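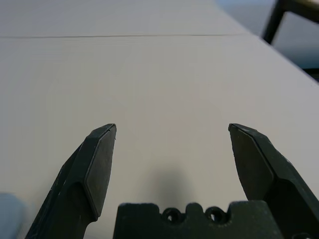
Athina Papadakis wrote back on our first draft that we had picked the easiest chapter to love and skipped the one where the book gets hard. Fair point! She asked why we spent two pages on the storm and only four lines on the kitchen argument, and whether any of us had read the ending twice. We hadn't, so we went back and did, and this report is the better for it.

# Reading *Trulholm* as a Family Novel

**Contemporary Fiction, group project, 26 October 2019**

## What we set out to do

*Trulholm* is usually shelved with sea stories. It has boats, a missing uncle and a lot of weather. Our group wanted to find out how much of it is really about the two Landry sisters, Edie and Joan, and how they split the job of looking after their father as his memory goes.

We each read the whole novel once, then took 4 chapters apiece and marked every passage where one sister makes a decision for the other. After that we met and compared notes, which took much longer than planned – we argued about Joan for most of March.

## What we found

The book changes narrators in chapter 16, and it's a wonderful jolt. Until then Edie tells everything, and she is so funny and so sure of herself that all of us believed her. Then Joan takes over and goes through the same winter in short, flat sentences. The trip to Purkness, which Edie treats as a treat for their father, is the day Joan realizes he doesn't know the way home.

The kitchen argument comes in chapter 17. On the first read it felt like a fight over selling the boat. Reading it again after Athina's comments, we saw that neither sister says the word "boat" after the first page. They keep saying "it," and by the end "it" could be the house, the illness or their father himself. We love how quietly the author does this.

We also looked at the father's own voice. He never narrates, but his letters to his brother turn up between chapters, and the spelling and the dates start to slip. One letter is sent twice with different endings.

## Where we disagreed

Half the group thinks Joan is right to leave. The other half thinks the novel lets her off too lightly, and that the last chapter rushes past what Edie is left with. We couldn't settle it, so both readings are in the appendix.

## If we did it again

We would read *Avano*, the author's earlier book, next to this one. It also has two narrators, and some 1000 words of it turn up almost unchanged in Joan's section. We noticed too late to do much with it, but there's a whole project in there, and two of us would like to take it on next term.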